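Automation at Tolleck

Tolleck is a serviced-apartment company whose housekeeping operation has become one of the better-known small cases of workplace automation in the cleaning trade. The company began automating its linen and dispatch work under a program called Makemach, and later extended it to floor care and to the collection of training material for robot handling. The program is of interest mainly for what it did to the jobs of the room attendants, which changed a great deal in content and very little in number.

Background

Before the program, attendants at Tolleck worked from paper sheets printed each morning. A sheet listed the apartments to be turned over and the order in which to do them. Guests who left late threw the order out, and attendants spent a fair part of the shift walking back and forth to see which doors had opened. Linen was counted by hand, bagged, wheeled to the service lift and counted again downstairs.

Bukola Afolabi, then head of housekeeping, kept a log of complaints from her own staff. Sore shoulders from the linen trolleys came up most often, followed by the sheets being wrong. Very few entries had to do with the cleaning itself. Her log became the starting document for Makemach, and it is still given to new supervisors to read.

Development

The first stage covered 40 apartments on 3 floors of a single building. Door status was passed to a scheduling system written by Vurer, a software firm, and each attendant received a handheld that showed the next apartment and what it needed. Omid Zarei, the Vurer engineer assigned to the job, worked full shifts with the attendants before writing any of the scheduling rules, and several rules came straight out of those shifts. The best loved of them lets two attendants trade apartments with one tap and without asking a supervisor.

The second stage brought in 2 self-driving linen tugs built by Ekpo. A tug rides the service lift on its own, waits in the linen bay on each floor and takes full trolleys down to the laundry. The effect on the working day was immediate and really quite lovely to follow in the records: attendants on the upper floors stopped leaving their corridors during a shift, and the goods lift, long a source of bad temper, was freed up for maintenance.

Floor scrubbing machines followed in the corridors and lobbies. They were tried in the apartments as well, and withdrawn. Thresholds, rugs and guests' luggage defeated them too often.

Bathrooms

Bathroom work has remained in human hands, and it is the part of the job where the gap between people and machines is easiest to appreciate. Almost every surface is hard, reflective or wet. Objects are small, differently shaped and rarely in the same place twice, and many have to be lifted, wiped under and set down again. Soft things sit against rigid things. An attendant deals with all of it at speed, mostly by touch, using one hand to steady what the other is about to move.

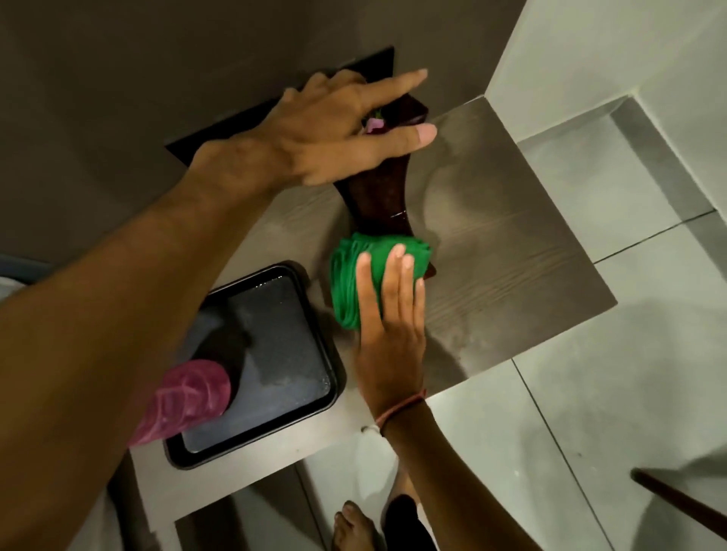
Two-handed work at a bathroom corner shelf.

Jerome Tolentino, who joined Tolleck as an attendant and now trains others, divides the skill into holding, wiping and noticing. Holding covers grip: how firmly to take a narrow neck, how to stop cloth from sliding, when to use a flat palm in place of the fingertips. Wiping is what most outsiders imagine the job to be. Noticing is the largest of the three, in his teaching, and takes in the loose tile, the slow drain and the earring left beside the basin.

For robotics researchers, the holding part is the great prize. Robot arms have long been able to lift a known object from a known spot. Managing fabric, thin necks and wet trays on one narrow shelf is much harder, because fabric has no fixed shape, and water changes both how a surface grips and how it looks to a sensor. A shelf that a person can tidy in moments may hold several problems that are still being worked on in laboratories.

Recording of tasks

Under the third stage of Makemach, attendants may choose to record parts of their work so that handling software can be trained on human examples. Recording is voluntary and is paid as a separate hour code. The terms were set out in an agreement signed on Mar 5, 2025, after talks between the company and the staff side, which was represented by Finbarr Gallagher.

The agreement has a number of clauses that have drawn attention elsewhere in the trade. No recording may be made in an apartment with a guest in residence. Recordings may not be used to time, rank or discipline anyone. An attendant can withdraw a recording up to the end of the following month and keep the pay for it. Any post lost to a machine trained on the recordings must be matched by an offer of another post at the same rate.

By May the library held 1225 clips. Most are of bathrooms, with bed making second. Bed making had been expected to come first, but a fitted sheet takes up a good deal of room and the person making the bed moves constantly, so a large share of those clips were set aside as unclear.

Effects on staff

The number of attendants stayed steady through all three stages. What they do in a day changed considerably. Walking and pushing fell, and time inside apartments rose. Attendants generally welcomed the first change and were split on the second. Some liked being left to finish a room properly. Others missed the trips downstairs, which had been a chance to talk, and the company eventually added a shared mid-shift break on each floor to make up for them.

New roles appeared as well. A floor lead looks after the tug, clears its path and decides what happens when the lift is out. A clip reviewer watches recordings, labels the start and end of each action and marks anything that should be removed for privacy. Both roles are open only to people who have worked as attendants, and both pay more. Tanko Abubakar, the first clip reviewer, had spent his earlier years at Tolleck on the late shift, and his labels for cloth handling – bunched, folded, draped, wrung – were adopted as the standard set for the whole library.

Supervision changed too, and less comfortably. With the schedule handled by software, supervisors lost the morning allocation meeting, where they had heard most of their news. Afolabi brought the meeting back in a shorter form. It has no official purpose on the timetable and is well attended.

Criticism

Gallagher has argued that the handheld, however pleasant to use, sets a pace. An attendant who sees the next apartment appear the moment the last one is closed feels pressed to go to it, even when the day is light. Vurer responded with a pause setting that holds the next job until the attendant asks for it. It was switched off by default at first, which brought a second round of complaints, and is now on by default.

A second criticism concerns the recordings. The same-rate clause protects Tolleck staff, but handling software trained on their work could be used in buildings where no such clause exists. The agreement limits use of the clips to Tolleck and its named partners for now, and what happens after that term is unsettled.

There have also been plain mechanical grumbles. The tugs give way to everyone, including each other, and before a right-of-way rule was added they could stand facing one another in the basement passage until a person came along and moved one.

Current status

The scheduling system and the tugs are in daily use in all Tolleck buildings with a service lift. Corridor scrubbing is done overnight. No bathroom task has been handed to a machine, and the company has published no date for a trial. Recording continues, with recent requests from the engineers favouring shelves, taps and shower corners, and Tolentino's training notes on grip have been added to the library as a written companion to the clips.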